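From: Gilang Menon
To: Cernutholm workshop list
Date: November 25, 2021
Subject: Re: Finger pads and marker cubes

Zdenka Popescu wrote:
> Two questions before I print my own pair. Did you stay with the
> flat rubber pads or go over to the curved ones? And do the marker
> cubes have to be on both grippers, or can I get away with one?
> I only have filament for one set at the moment.

Zdenka,

Curved pads. The flat ones from Plekel held a box well enough but small things slid out sideways. I cut mine from the sheet Despina left in the drawer and glued them on, then left them overnight under a weight. Glue one jaw at a time or they creep.

You want a cube on each. With one, the tracking only tells you where that hand is, and the other is guesswork. Print them solid at 30 mm, stick the patterns on flat and check the corners with a square. My first left-hand cube was slightly out and I lost most of an evening to it before I measured it.

The cables are still a mess. They all come back to the box in my lap and I catch them when I reach across. Zorica suggested a sleeve up to the elbow, which I'll try once the longer leads come from Fesa. I have 122 cm at present and would like 175.

We've been using the small table with the blue cloth, a plant or two and the open black box with something small in it. The cloth is better than the bare top, as the pads don't skid when they touch down.

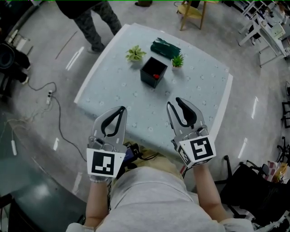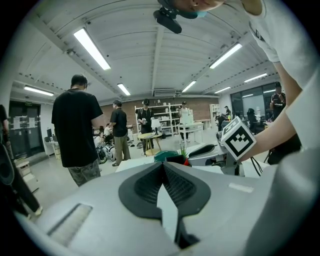

The grippers with their marker cubes, at the workshop

The files are in the shared folder under February, which is when I started them. Use the later version of the left jaw. I can bring the spare rubber if you tell me which evening you're in.

Gilang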